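Skelura – fiche du jeu de données

Version 2, publiée le 7 février 2024
Responsable : Sowmya D'Souza

Résumé

Skelura est un corpus de libellés d'entretien textile en français, saisis à partir d'étiquettes cousues, puis normalisés. Il contient 793 fiches, une par article. Chaque fiche associe le texte brut de l'étiquette, la composition déclarée et les consignes de lavage, de séchage, de repassage et de nettoyage professionnel. Le corpus sert à évaluer des analyseurs de texte court, en particulier sur les abréviations et les compositions à plusieurs parties (corps, col, doublure).

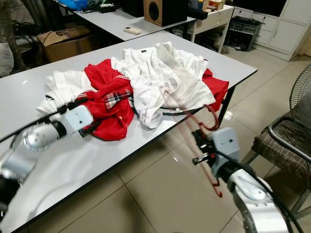
Les articles proviennent de deux lots. Le lot Ceselden regroupe des vêtements de ville, le lot Rajan du linge de travail et de restauration. Les deux ont été saisis avec la même grille, mais le lot Rajan est antérieur à la règle sur les majuscules décrite plus bas. Le champ « lot » permet de les séparer.

Structure des fichiers

fiches.csv – une ligne par article, encodage UTF-8, séparateur point-virgule
fibres.csv – table de correspondance des noms de fibres
consignes.csv – codes normalisés et formulations rencontrées
rejets.csv – 37 fiches écartées, avec le motif

Champs de fiches.csv

id : identifiant stable, jamais réattribué
lot : ceselden ou rajan
texte_brut : transcription de l'étiquette, sauts de ligne remplacés par une barre verticale
composition : liste de paires fibre et pourcentage, par partie du vêtement
lavage, sechage, repassage, pro : codes issus de consignes.csv
lisibilite : note de 1 à 4, 4 désignant une étiquette entièrement lisible

Un champ vide signifie que l'information ne figure pas sur l'étiquette. La valeur « illisible » est réservée aux cas où un symbole est imprimé mais ne peut être identifié. Les deux situations ne doivent pas être fusionnées lors de l'évaluation.

Normalisation

La conversion est assurée par Fillar, le script fourni dans le dossier outils. Il développe les abréviations, aligne les noms de fibres sur fibres.csv et vérifie que les pourcentages de chaque partie totalisent 100. Les écarts ne sont pas corrigés : la fiche reçoit un indicateur et le texte brut reste inchangé.

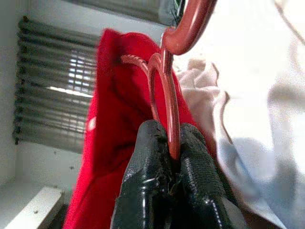

Les mentions de séchage ont demandé un traitement distinct. « Sécher à plat », « séchage à plat » et « étendre à plat » partagent un même code. « Sécher sur cintre » et « suspendre sans essorer » restent séparés, la seconde formule portant aussi sur l'essorage. Les étiquettes multilingues sont réduites à leur partie française, sauf si la composition n'y est pas reprise.

Les majuscules sont conservées dans texte_brut pour le lot Ceselden. Pour le lot Rajan, tout a été passé en minuscules à la saisie et l'information est perdue.

Limites connues

Les fibres synthétiques sont surreprésentées dans le lot Rajan. Les étiquettes thermocollées sont peu nombreuses et leur note de lisibilité est en général basse. Le corpus ne permet pas d'estimer la durée de vie des articles ni l'exactitude des compositions déclarées. Aucun code ne doit être utilisé comme conseil d'entretien.

Modifications depuis la version 1

– ajout du champ lisibilite
– séparation des codes de séchage suspendu
– correction de « polyamide » saisi « polyester » dans plusieurs doublures
– suppression des doublons entre lots

La prochaine révision, prévue en mars, portera sur les codes de repassage. Les erreurs de transcription sont à signaler avec l'identifiant de la fiche et le texte proposé.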